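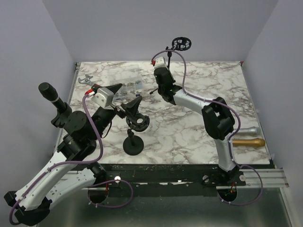 Plurarik Robotics Club, Skilach bench

README for the mic-stand set

Hello! I'm Raimonds Koppel and I look after this folder, so moan at me. There are 128 runs of two arms working with microphones and their stands, and 58 of them are marked FAULT. Please read this bit before you train on anything!

The fault is a grip dropout. The left gripper loses its holding force for a moment while the log carries on reporting "closed" (very annoying, I spent a whole Friday blaming my own script).
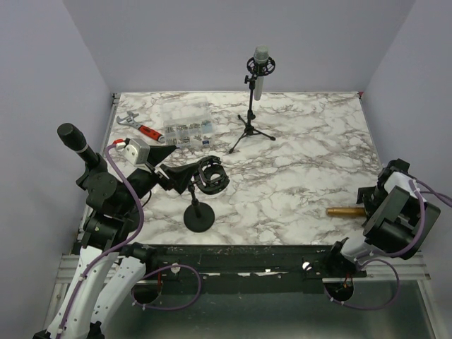 I've left the bad runs in, with the flag in column four, because Mägi wants them for her fault detector. Run 818 is the worst one. If you're repeating any of this on the real arms, keep your hands out until both have parked, and don't trust the log! 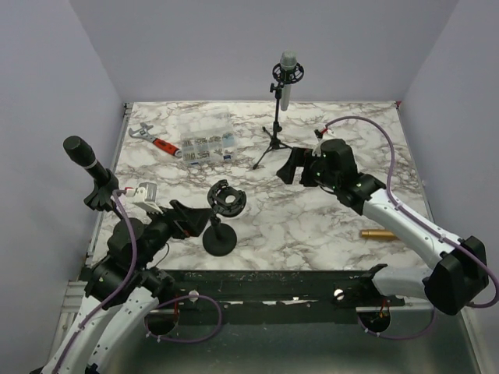 Left arm holding the black mic, right gripper open.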